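Bench notebook, Prunport workshop, 3/3/21

Spent most of today on the rules sheet and hardly any of it on the arms, which I grumbled about at breakfast and am now rather pleased with. The old sheet had 16 items and half of them were leftovers from Kemix, where the arms lived in a cage and you couldn't get near them anyway. Ours sit at a kitchen table. People lean over to move a plate without thinking, me included!

So here's where it landed after a lot of crossing out. Whoever is resetting the table calls "hands in" and the operator answers before anybody reaches over. No answer, no reaching. I'd like the arms parked first every single time, but for a quick nudge of a mug the software hold will do for now (I'm not totally happy with that and have left a question mark beside it on the wall copy). For anything longer than a nudge it's the red button, full stop.

Speed cap for shared-table work is now 257 mm/s at the tool, down from 400. The Siliņa people run theirs at 348 and say it's fine, and maybe it is, but they've got a bigger table and more room to step back. I tried the lower figure this morning and it's slow, yeah, but not so slow that you start getting impatient and doing dumb things. Can always bump it up in August when we review the whole sheet.

The crockery rule got the longest argument. I want chipped pieces out of rotation the minute someone spots the chip, no "one more run" business. Gripper pads go over the chip, the pad gets a nick, and then you're chasing grip force numbers for an afternoon. Been there. Grip force for plates gets its own line in the config too, separate from mugs, and you write the value in the log before the run and not from memory at the end of the day.

Cables: still my least favourite. The rule says strain relief at every joint and a visual check through the full range of motion before the first run. I've added that any loop hanging over an appliance gets written down with the arm's position, even if it looks harmless, because what's slack in one pose can be tight in another. Appliances stay unplugged at the wall for all pick-and-place work. That one isn't up for discussion.
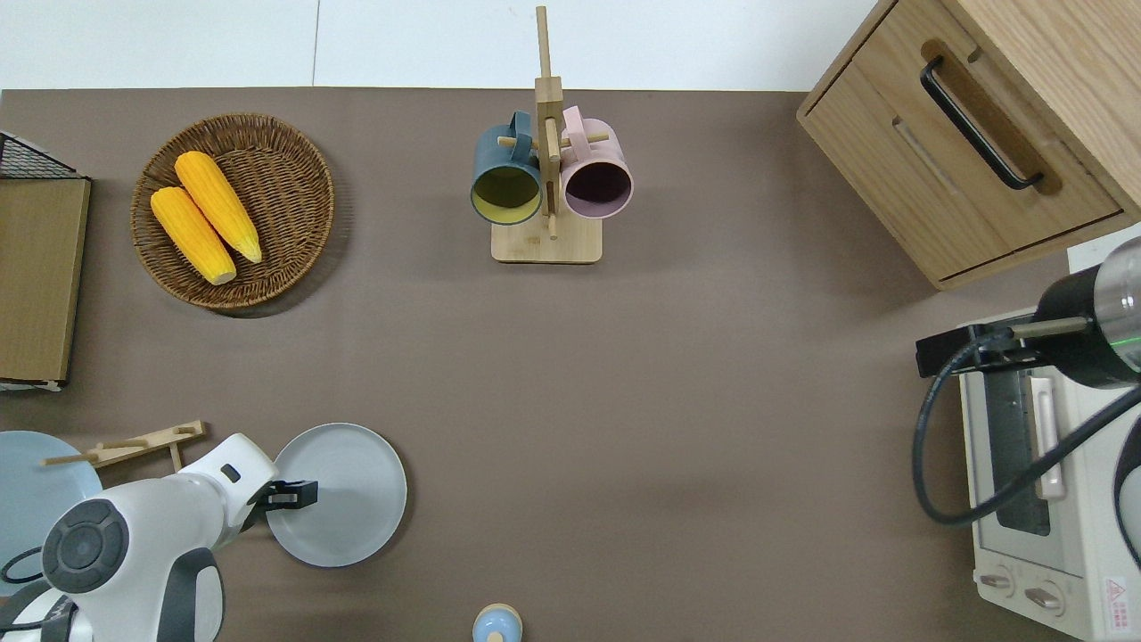
Tralano wrote back on the draft and reckons the plate section is too soft. Their view is that a rim grip should only be allowed while the plate is supported by the table, and that lifting by the rim needs its own sign-off with the force value and the plate's weight noted beside it. Fair enough, I think. I'd lumped sliding and lifting together and they're different animals. I've split them into two lines and marked lifting as "ask first" until we've got decent numbers.

They also asked what colour tape we use for the keep-out line. We don't have one yet. Yellow, I guess, if there's any left in the drawer.

Still to do: print the new sheet, peel the old one off the door, fix the spelling of "manoeuvre" in item four, and check whether the hold state survives a network dropout. Leaving that last one for the morning when my head's clearer.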